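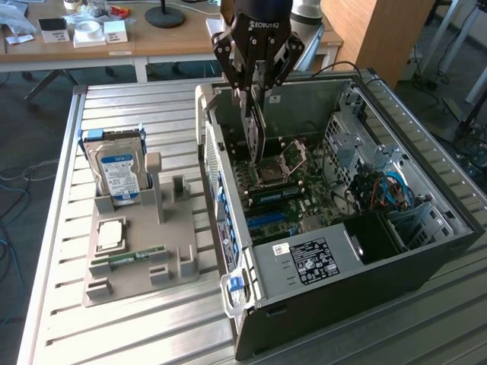 El banco de trabajo Husumby está pensado para quien desmonta ordenadores a diario y está harto de hacerlo sobre una mesa de comedor con un mantel de hule. El tablero es de perfiles de aluminio con ranuras, así que cualquier accesorio se atornilla donde convenga y se queda ahí, que es más de lo que puede decirse de la mayoría de los destornilladores. Una torre de sobremesa cabe tumbada, con el lado abierto hacia arriba, y a su izquierda queda sitio para el soporte de piezas, donde el disco duro de 3,5 pulgadas espera de pie en vez de deambular por la mesa bajo una taza de café.

Inicio | Bancos | Soportes | Recambios | Taller | Mi cesta (0)

Banco Husumby para montaje y reparación
Ref. 1008-H
141 € el soporte de piezas – 1.934 € el banco completo, soporte incluido

Qué lleva

Tablero ranurado de aluminio, cuatro patas regulables y una balda inferior que todos juran que mantendrán despejada. Las patas se ajustan con llave fija. Viene una en la caja, de las que se pierden.

El soporte Jedham es una pieza impresa en 3D, de color beige, con postes y ranuras para colocar los componentes en vertical. Los postes no son todos de la misma altura y no es un defecto: los largos guían los discos, los cortos dejan meter los dedos. Si trabaja con formatos raros, en Marulanda imprimimos variantes por encargo. Mándenos medidas, por favor, y no «más o menos como una baraja».

Para qué sirve

Cambiar memoria, sacar una tarjeta gráfica, revisar el zócalo del procesador con la palanca levantada y el pulso razonablemente firme. También para ordenar los cables SATA, actividad que recomendamos a personas sin otros compromisos esa tarde.

Para qué no sirve

Soldar directamente encima. El aluminio lo aguanta casi todo, pero el soporte es de plástico y se lo tomará a mal. Tampoco es una escalera.

Montaje y entrega

Llega en dos bultos desde nuestro almacén de Nernivach. Entre dos personas se monta en una mañana; una persona sola también puede, con más vocabulario. Los pedidos de más de 2.000 € no pagan portes. Sí, el banco se queda un poco por debajo – ya nos lo han comentado. Con un segundo soporte se llega.

Plazo habitual: dos semanas. En agosto, tres.

Compartir (12) | Comentarios (4)

Contacto | Condiciones de venta | © Nernivach Equipamiento de Taller | Volver arriba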